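Build the Boring Half First

Most people who start a robot arm at home start with the arm. I did too, and I think it's the wrong place to start. After two winters of working on one in a shared workshop, my opinion is that the table, the cables and the spot where the camera goes deserve more of your time and money than the joints do. Hardly anyone plans it that way, and the forums don't help, because a post about a gearbox gets forty replies and a post about a tabletop gets none.

My own project is called Lellier. It's a tabletop arm with a two-finger gripper and a small camera at the wrist, and its job is to pick up a cup and put it down somewhere else. I build it at Gernbridge, a members' workshop with a wood room, a metal room and a long upstairs room for electronics. I'm not an engineer. I fix commercial ovens for a living, so I'm comfortable with wiring and not very comfortable with math.

Where the money goes

I kept receipts. At the end of the first winter I had spent 809 dollars, and more than 700 of that was in the arm itself: motors, brackets, a power supply, and a second set of motors when I decided the first set was too weak. The table was a folding one that was already upstairs. I clamped the base to it and got on with things.

The folding table moved. It didn't move much, but when the arm swung out and stopped hard, the whole top rocked, and the arm ended up in a slightly different place every time. I spent most of January blaming the motors. I wrote code to slow them down. I bought a stiffer bracket. Then another member leaned on the table while the arm was running and I watched the wrist drop. The fix was a heavier table, and it cost less than the bracket and the second set of motors put together.

That's the usual way to learn it, and I don't think it has to be. If a kit seller told buyers to set aside 75 dollars for something solid to bolt the arm to, a lot of arms would work on the first weekend. The Closus kit that I took my base plate from has a long chapter on tuning the motors and one line on mounting. The line says to use a stable surface. I read it and looked at the folding table and thought, sure, that's stable.

The case for a plain table

The other thing I'd argue for is a dull, pale, matte top. My first good table was dark varnished wood, and it looked great under the shop lights. The camera hated it. Every lamp in the room showed up as a bright spot on the varnish, and the detection code treated the bright spots as objects. I could have spent a month making the code smarter. I know people who would enjoy that month. I changed the table.

Some members said this was cheating. Their argument is that a real kitchen has shiny counters and clutter and bad light, and a robot that only works on a clean white surface hasn't learned anything useful. I understand the point and I disagree with it at this stage. When a grasp fails on a cluttered table, you have a dozen possible reasons. When it fails with one cup on a bare top, you have two or three, and you can check them all before the workshop closes at ten. The clutter can come back one piece at a time.

I feel the same way about the cup. People want to begin with the thing they care about, like a wine glass or a screwdriver or their own coffee mug with the handle. I'd begin with something light, cheap and bright. A strong color on a white surface is easy to find in a picture with very simple code, code short enough that I can read all of it and know what it's doing. That matters to someone like me more than a clever method that I'd have to take on trust.

Look from the wrist

If I could change one habit in home builders, it would be where they stand when they judge the machine. We all watch from the side. From the side, an arm reaching toward a cup looks fine nearly every time, and you only find out otherwise at the last inch. I now keep the wrist view open on the bench screen whenever I'm lining up an approach. With the fingers wide open and the cup still well ahead of them, I can see if the cup sits in line with the gap, and I can fix it then - before anything gets knocked over.
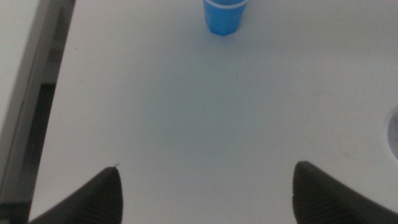
What I'd tell a beginner to skip

I'd skip the second camera. I'd skip voice control, which I've seen three people add before the gripper closed properly. I'd skip any plan that needs a custom circuit board in the first six months.

I'd also skip printing your own fingers more than once or twice. There's a design that goes around called Texier, with soft tips and a lot of small parts, and it's a nice piece of work. I printed it, and I printed four changed versions of it, and I was very busy for weeks. When I went back through my notes, the misses in that stretch were almost all alignment misses. The fingers were closing in the wrong spot. Better tips don't help with that.

None of this is exciting, and I know why people do it the other way around. The arm is what you show your friends. A good flat table with the cables tied down underneath looks like furniture. But the hours I enjoyed most on this project came after the boring half was done, when I could change one thing, run it again, and believe the result.

The shared part of a shared workshop pulls the other way too. A solid table takes up room, and room is what we have least of upstairs. I had to give up a shelf to keep mine in place between sessions, and there's still an argument now and then about whether a bolted-down project belongs in a common room - I think it does, if the person comes in regularly and uses it. I've offered to let other members mount their arms on the same top when I'm not there. One has taken me up on it so far, and we're drilling the second set of holes in March.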